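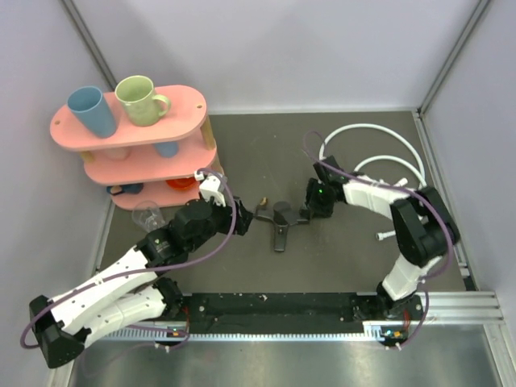
Teun Van Wijk commented: Check whether the chip was ever registered before you do anything else. An unregistered wristband and a registered one go through different refund queues, and the form doesn't tell you which one you've landed in.

Rimdale festival wristband credit - refund rejected as "no matching account"
Posted by Elaine Moura in Live music and events

I went to Rimdale in April on a ticket bought through Bestport, the resale site. The original buyer had bought from Peeters. The wristband was handed to me at the gate in exchange for the barcode. All the bars and food vans were cashless, so I topped up by card at one of the booths near the second stage and finished the weekend with $18 left on the chip.

The refund portal (run by Suvon, who did the cashless system) asks for the wristband code and an email address. I enter the code from the back of the tag and my own email and get "no matching account". I've tried it with and without the hyphen. Peeters say it is a Suvon matter. Suvon's auto-reply says to contact the point of purchase. Bestport say they sell tickets and have nothing to do with top-ups, which seems fair enough.

I still have the wristband, uncut, and the card statement showing the top-up. Is there a way to get this back without the original buyer's email address? I don't have any contact details for them.

Rainer Brandes
The error is produced by the email field. The code is probably fine.

When a ticket is scanned at the gate, the chip gets linked to whatever customer record sits behind the barcode. If the resale was a proper transfer, Peeters reissues the barcode in the new holder's name and the chip links to that. If the seller just passed on the PDF, the barcode still belongs to the first buyer and so does the chip, as far as Suvon's database is concerned. Your email isn't in there, hence no match.

The balance itself is held against the chip, and the top-up is held as a card transaction with its own reference. You can be identified by the second of those. What has worked for me at another event on the same system:

On the refund page, leave the email form alone and scroll to the line about lost or damaged wristbands. It opens a manual claim.

Enter the chip code. It's 9 characters, letters and digits, printed under the barcode on the tag. The longer number on the fabric is a batch number and the form will accept it without complaint, then fail later.

Under payment method select "booth, card" and give the time of the top-up and the last digits of the card. Use the time on the booth receipt if you kept it. The time on a bank statement is often the settlement time and can be hours out.

Attach the statement with everything else blacked out, and a photo of the tag.

Refunds go back to the card used at the booth. They won't pay to a different account on a manual claim, so if that card has been cancelled say so in the notes at the start.

Check the terms for the processing fee as well. Rimdale's had $2 per claim, deducted from the balance, and the manual route attracted the same fee as the automatic one. You'd be getting $16.

Waltraud Kettler
just ring your bank and do a chargeback, it's your money

Wolfram Kröger
I'd hold off on the chargeback. The top-up was authorised and the credit was supplied, so the bank will most likely treat it as a dispute over unused balance and knock it back. It also tends to freeze the claim at Suvon's end while it is open. Keep it for the case where they refuse in writing.

Rainer's steps are right, with one correction. The manual claim has the same closing date as the ordinary one, and the window for Rimdale was 20 days from the last night of the festival. The page header says "refunds open" well past that date, and the form still lets you submit. If you are outside the window, write to the organiser and leave Suvon out of it - unclaimed balances are passed to the organiser after closing, so Suvon no longer holds the funds and can't release them. Quote the failed attempts and their dates. A screenshot of the "no matching account" message helps if it shows the clock.

Don't cut the band off until the money is in. Support may ask for a second photo of the tag.

Elaine Moura replied: Thanks both. I had been typing in the batch number from the fabric, as well as using the wrong email. The manual claim went through with the code from the tag and I have a reference number. Inside the window, fortunately. I'll post again when it's paid or refused.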